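Golnar Hassanpour moved the laundry out of her bedroom in August. She had been drying, sorting and folding in there for years, on the bed, and most nights the pile was still on the bed when she wanted to get into it. She shifted it to the chair, then to the floor, then back to the bed in the morning.

"I wasn't behind with the washing," she says. "The machine was always on. I was behind with everything that comes after the machine."

She now does it all in the big room at the front of the unit she rents with Farzad Yazdani. They live in the two rooms at the back and share the front one, which was a showroom before they took it on. Farzad repairs upholstery under the name Stulico. Golnar teaches a class in household organisation called Mindstead, which meets on Thursday evenings and has 10 people in it this term. Both of them use the room, and both of them had to agree to clothes being in it.

I asked Farzad how that conversation went.

"Short," he says. "I said the sofa is fine, the cutting table is not fine. Fabric for customers goes on the table. I don't want a sock going home inside somebody's cushion cover."

**Starting from the sofa**

The sofa is light grey and was the first thing they put in the room. Golnar tips the clean washing on to it straight from the bag. She tried a folding table for the first couple of weeks and went back to the sofa, as the table was too narrow and things slid off the far side.

She doesn't sort by person. She sorts by what has to be done to the thing next: hang, fold or put away as it is. Shirts and dresses are hung. Towels, jeans and jumpers are folded. Socks, pants and sports clothes are put away as they are.

"People get upset about that last group," she says. "In the class it's the thing they argue with most. They've been told to roll everything, or stand it up in rows in the drawer. If you enjoy that, do it. I don't fold gym shorts. They've got elastic in them, they're made for running about in, and you can't crease them in a way that matters."

Farzad folds his. He learned from his mother, who folded tea towels in thirds, and he has never stopped doing it. He does his own clothes on Sunday while the radio is on, and Golnar leaves his things to one side for him.

"I like a stack," he says. "When I open the drawer I want to see what I've got. She opens hers and puts her hand in and hopes."

"I know what's in there," Golnar says.

The one rule they share is that nothing stays on the sofa overnight. It was Farzad's rule to begin with, as customers sometimes call in at nine and the sofa is where they sit. Golnar says she would have wanted it anyway. If washing is still there at ten at night it goes into a bag, sorted or not, and comes out again the next day.

She admits the rule is kept most of the time. Single items get missed, usually the last few at the end of a load, when the kettle has boiled or the phone has rung.

"It's never a whole load that defeats you," she says. "It's the shorts. You've done forty minutes and there's one pair left, bunched up with a bit of something white under it, and you walk off."
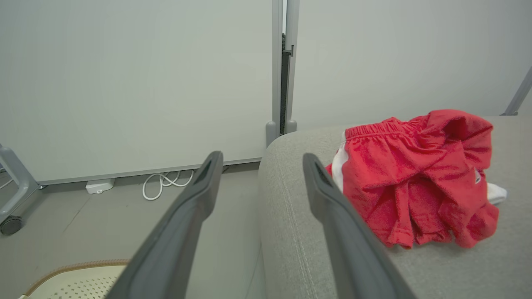

**Panels and corners**

The room is too large to feel like one room, and they have never had the money to put up a wall. Farzad was quoted 4000 pounds for a stud partition with a door in it. They looked at curtains, which would have needed a rail fixed to a ceiling neither of them could reach. In the end they bought second-hand panels on stands from an office clearance and paid 300 pounds for the lot, including delivery.

The panels are big and pale, on grey metal stands. Golnar stands them behind the sofa when she is sorting, so that the clothes are on one side and Farzad's work is on the other. They don't quite meet, and there is a narrow dark gap down the middle.

"I'd have liked them closer," Farzad says. "The stands won't let you. The feet touch first."

I asked whether it bothered either of them that the room changes shape every few days. Farzad said he had stopped noticing. Golnar said it had taken her longer, and that for a while she couldn't find the scissors.

"When you move a panel you move everything that was leaning on it," she says. "So now nothing leans on them. No ironing board, no bags, no rolls of cloth. I put that in the class notes as well. If it moves, don't store things against it."

The floor along the bottom of the panels is where small things collect. She has found buttons there, a collar stiffener and, once, an earring she had already replaced. She sweeps along the bottom rail before she sweeps the rest.

**What fabric does**

Farzad has views on putting washing on upholstery, and I had expected them to be stricter. He doesn't mind clean, dry clothes. He minds damp ones.

"Damp is the problem," he says. "You put a damp towel down and forget it, and on a pale fabric you can get a ring. People ring me up and say the sofa's stained and they haven't spilled anything. I ask them where they fold the washing."

He also worries about colour. New red and dark blue things are kept off pale seats until they have been through the wash a few times. He tests anything he isn't sure of with a wet white cloth, pressing it on an inside seam and looking to see if it comes away marked. If it does, the thing is washed by itself and dried on the rack in the back.

Zips are the other thing he mentions. He does them up before they go near a sofa. A dragged zip will pull a thread, and a pulled thread on a plain weave shows more than people expect. He pushes it back through with a blunt needle and never cuts it.

He sat down to show me how he checks a front edge for wear. He runs the side of his thumb along the seam, slowly, and stops where the stitching feels slack. The front edge takes the most weight, he says, from people getting up, and from people like Golnar who perch on it while they fold.

"I do perch," Golnar says. "If I sit back I stay there."

**The class**

Golnar began teaching after she left Boyer, a lettings agency where she did inventories for empty flats. She walked through other people's homes with a clipboard and wrote down what had been left in them. She says it made her impatient with storage. Flats with the most boxes and baskets had the most left behind, and it was often still in the boxes.

The class runs for two hours. The first hour is talking and the second is doing, and people bring a bag from home to work on. Some bring clean washing. One man brought the contents of a kitchen drawer, and a woman came with a suitcase from a holiday she had taken the year before.

She asks them to begin with the easiest thing in the bag. A lot of advice says to begin with the hardest, and she has tried teaching it that way. People picked up a fitted sheet, fought with it for ten minutes and wanted to go home.

"Take the towels first," she says. "You get a pile, you get some space, and your hands warm up. The sheet can be last. The sheet can be badly folded as well, it goes on a bed."

I asked what she does about odd socks. She keeps them in a shoebox until the next wash, puts whatever has found its partner into the drawer, and leaves the rest. When the lid won't close she throws out the oldest ones. Farzad uses them for polishing chair legs.

She doesn't sell anything. A storage firm called Kellano offered her a discount code for her students and she turned it down, partly because she would have had to keep track of it. She gives out one sheet of paper with the three sorting groups on it and a space at the bottom for people to write what they don't fold.

"Most of them leave it blank the first week," she says. "By the end they've got a list. Pillowcases, pyjamas, anything for sport. One lady wrote 'husband's'."

By the time we had finished talking it was half past four and Farzad had a chair to collect. He asked Golnar to leave the panels where they were until he got back, and she said she would need one of them moved before the class. They settled on six o'clock.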